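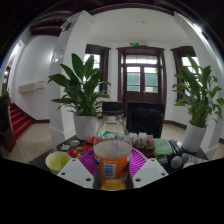 Bottle with the orange label, at the big table near the front door.

It is now 16 weeks that we work together with the grippers, and my sister keeps asking me what I do all day. So I try to write it down properly, in English, which is also good practice for me.

Before, I was at the reception. I gave keys, I answered the telephone, I carried parcels up the red stairs. When the bookings became few, the manager said that the company Prukero wanted people who could pick up ordinary things with a gripper in the hand, many times, slowly, so that their machines can learn the movement. She asked who would like to try. Chun-hung Tai and I said yes. My colleague Pui-shan Wan said no in the first week and yes in the second.

The work is simple to explain. You hold the gripper, you go to the object, you close, you lift, you put it down in another place, you open. Then again. Our target in the beginning was 300 in one day and I did not reach it until June. My wrist was painful, and I was too fast. At the reception one learns to be fast, and it took me a long time to lose this habit.

A bottle is a friendly object. It stands straight and the soft ribs bend a little around it. I am less happy with cloth and with anything flat. A magazine is the worst! You must bring it first to the edge of the table, and the glossy paper slides away from you in the wrong direction. Chun-hung has a good method with the corner, but he is left-handed and I could never copy it well.

What I did not expect is how much the day has changed between us, the people. At the desk we spoke all the time, with guests and with each other. Now there are long quiet hours. When you are in the middle of a movement you don't like to talk, and the other one learns to wait until you open your fingers. We take the tea break together at half past three, which we never did before, and there everything comes out at once -- the news, the complaints, the football.

The pay is a little better and the hours are regular. I go home at the same time every evening, and my mother has stopped putting a plate over my dinner. But I miss the guests. I knew 35 of them by name, the ones who returned every season, and I could say which room they liked and who wanted a second pillow. With this new work such knowledge has no place to go.

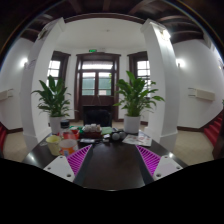 What comes after

Pui-shan asked the question in our last meeting, very directly. If the machine learns to clear a table from us, who will clear the tables here? The man from Prukero was polite. He said that it will take years, and that hotels will still need people for the difficult things. She asked him which things are the difficult ones, and he spoke for some time about cups.

I don't think he was lying. I believe he does not know, and the manager does not know either. She has promised that the three of us keep our contracts until the spring, and that the reception will open again fully when the guests come back. I have asked to do both, mornings at the desk and afternoons at the table. She wrote it in her notebook.

Meanwhile I notice small changes in myself. In the supermarket I look at a packet of noodles and think from which side I would take it. My sister says I put down the glasses very softly now. Perhaps it is a kind of skill. I would like to have a paper for it, with a stamp, so that I could show it at another place if it becomes necessary. Chun-hung laughs at this, but he has also asked for one.

Next week we get new objects, and I have requested no more magazines.

Recent posts

My first week without the telephone
Exercises for a tired wrist
What Pui-shan cooks for the night shift
Learning English from guests' complaints
The red stairs and 3 heavy suitcases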